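Print | E-mail

1/ Black washing day. I do all the dark things in one load in September, when the jumpers come back out, and this year I'm writing down how I fold them.

2/ Clear the table first. I use the plain white one from Bratton as lint shows up on it, and so does anything I've dropped.

3/ Find a corner before you do anything else. With black fabric I go by feel along the hem until I get to one. A lamp to the side helps after 4pm.

4/ Black cloth, white table:
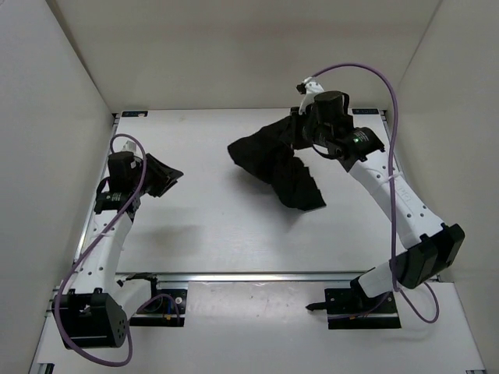
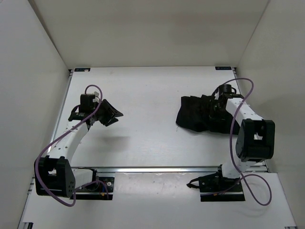 5/ Flattening. Work from the middle out with the side of your hand. Thin stuff takes 10 seconds, thick cotton longer. I don't iron cloths.

6/ Fold in half, then in half again, then in 3 so it stands up in the drawer. The Mamo drawer is too shallow for this, so in there I leave them flat.

7/ Someone asked about fading. I wash at 30, inside out, and dry indoors. The Matunano liquid is fine. I've gone back to it after trying the Tseng powder, which left marks.

8/ Socks next time.

Print this thread | E-mail to a friend

Recent
Drawer liners, cheap and less cheap
Getting fluff off black cotton
What I keep in the airing cupboard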